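Asunto: Re: [lectores] Presentación del libro de Grosetti

¡Hola a todas y todos! 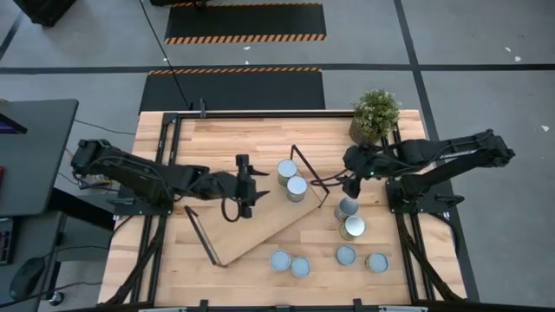
Perdonad el retraso, que llevo una semana de locos. Al final sí habrá presentación en la librería Claven, y Grosetti viene en persona (yo ya me había hecho a la idea de verlo en una pantalla, así que imaginaos la alegría). Empezamos a las 17 horas y la entrada es libre, pero hay que apuntarse respondiendo a este correo.

Yareli Becerra escribió:

> Hola, tengo un par de dudas. ¿Hace falta haber leído el libro
> antes de ir? Lo pregunto porque son 720 páginas y voy por el
> segundo capítulo. Y otra cosa: ¿se podrá comprar allí o lo
> llevamos de casa para la firma?
> Un abrazo,
> Yareli

Yareli, ¡ven tranquila! Yo lo terminé anoche y te digo que el arranque es lo más duro, con tanto tratado y tanta frontera. A partir de la tercera parte, cuando se mete con la prensa y las elecciones municipales, se lee casi como una novela. No estoy de acuerdo con todo – el capítulo sobre los jurados ciudadanos me parece bastante ingenuo, y pienso preguntárselo – pero hacía tiempo que un ensayo político no me daba tantas ganas de discutir.

En Claven tendrán ejemplares a la venta, y si ya tenéis el vuestro, traedlo y os lo firma igual. Solo piden que sean como mucho 2 libros por persona, que la otra vez la cola llegaba a la calle.

Presenta Yang, que ya moderó la charla sobre Idcombe y lo hizo de maravilla. Calculad una hora de conversación y luego preguntas del público.

Ah, y lo de enero sigue en pie: toca elegir lectura y tengo tres propuestas en la lista. Si alguien quiere añadir otra, que la mande por aquí, por favor, que por teléfono se me olvida.

¡Besos y nos vemos allí!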